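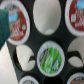
Can an employer change my working hours without asking me?
In most cases, your employer needs your agreement first. Hours of work are normally a term of the contract, and a contract cannot be altered by one side alone. The main exception is where the contract itself contains a clause allowing the change, and even then the clause must be used reasonably and with proper notice.

This question has reached the Skilbridge employment team more often than any other since the start of the year. The following item sets out the general position for employees and for the managers who advise them. It is written for readers whose terms are governed by a written contract or a collective agreement, and it does not replace advice on an individual case.

What the contract says

The starting point is always the document that was signed, together with any later letters that amended it. Readers should look for three matters in particular: the number of hours per week, the days or shifts on which those hours fall, and any wording that reserves a right to vary them. Terms are sometimes held in a staff handbook, and whether the handbook forms part of the contract will depend on how the two documents refer to each other.

A variation clause drafted in broad language ("the company may amend these terms from time to time") is read narrowly. A clause that deals expressly with hours, and states how much notice will be given, is far more likely to be upheld. The contracts used by Tindall until last September are a useful illustration. They allowed the start of a shift to be moved within the same working day, but were silent on moving an employee from days to nights. When the night roster was introduced, the firm had to seek consent from each of the 566 employees affected.

Working under protest

An employee who carries on under new hours and says nothing for a long period may later be treated as having accepted them. Anyone who does not agree should say so in writing, promptly, and should keep a copy. A short letter is enough. It should identify the change, state that it is not accepted, and make clear that any work done under the new pattern is done under protest.

Evanthia Tzavaras, who leads the employment team, advises members not to resign before speaking to an adviser. "A resignation closes off options that may still be open," she said. "We would always prefer to see the correspondence first — including any emails the member regards as unimportant."

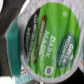

Consultation and notice

Employers proposing a change should explain the business reason, invite comments, and allow a reasonable time for replies. Where a collective agreement is in force, it will usually prescribe the steps and the length of the consultation. The agreement at Plilbridge, for example, provides for 90 days, and no individual letters may be issued during that time.

If agreement cannot be reached, some employers choose to end the existing contract and offer a new one on the revised terms. This is a serious step. It may give rise to claims, and the risk increases where the consultation was brief or where the decision had plainly been made before it began. Employers are urged to take advice before any such notice is drafted.

Caring responsibilities and health

A change in hours may affect some employees more severely than others. Those who care for a child or an adult relative, or whose medical condition makes certain shifts unsuitable, may have additional protection under discrimination law. They should raise the matter at the consultation stage and provide supporting documents where these are available.

Advice appointments

Jamie Nuttall has joined the employment team and will take appointments at the Flokari office alongside Ms. Tzavaras. The team dealt with almost 404 inquiries on contract terms in the past year, and members are asked to send a copy of their contract and any letter proposing a change at least 3 working days before the appointment. Requests should be made through the member services desk, quoting the membership number.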